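Search this blog
Type and press enter

Home Bench notes Spending About

What the second pair of arms will cost us

I spent most of February on the equipment list for next year, so I may as well write down how it went. Young-sook Bang asked for one figure for the whole cell at Cavholm. I gave her two, one for the arms and one for everything else, and the second took much longer to work out.

The arms themselves are easy to price. Kuvine sent a quote within a day, and Pluvenside sent theirs a week later with delivery left off. Both include grippers. Neither includes spare finger pads, so I added a line for those and set it at 50 pounds a quarter.

Hand tools and small parts are the awkward bit. We are planning for cable work and marking-out, and each job needs something for the grippers to hold. A marker pen costs next to nothing, but pens get swapped often and the barrels are not all the same width. I want one kind, bought by the box, so that Ha-rang Maeng doesn't have to set the grip again each time the stationery order changes.
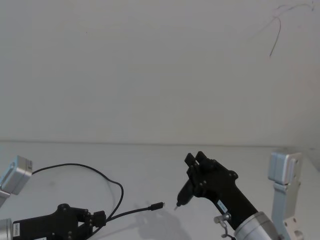 Marker in the right gripper, cable on the table.

The same goes for cables. I had put down five and Ha-rang asked for 19. I thought that was too many until we went through the list of tasks and how often each would be run. A plug that is picked up all day won't last like one that sits in the back of a computer. We settled on 19, all the same length and all black, and I have stopped arguing about it.

Tables came up too. Dragica Janevski wanted a darker top, because pale ones show every shadow. Jeanine De Smet wanted to keep to white so that the new cell matches the old one. A dark top in the right size was more than I wanted to pay, so white it is. I have left a note in the plan to look at the lighting first, before anyone buys another table.

Then there are the tools with a battery in them. I had left these out of the first draft completely. They need a charger, a spare, a shelf to live on, and bits, which are sold in sets where you use two and lose the rest. I now price each tool at double its ticket and that has come out about right. 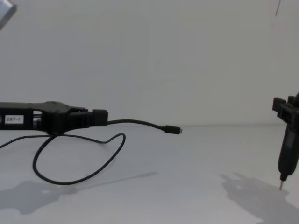
Cable on the left, driver-like tool on the right.

Total for everything that isn't an arm: some 2000 pounds. Yoon-hee Ji thinks I should double it. She ran the Wi project and went over on small parts every month, so she may well be right. I have asked for a reserve and will see what comes back.

Still to do:
Get the delivery cost out of Pluvenside.
Ask Kuvine if the labels on the grippers can follow our own numbering.
Find out who pays for the shelf.

Recent posts
Moving the bench at Cavholm
Two quotes for the same bracket
Spare parts we never used
Notes from the Wi handover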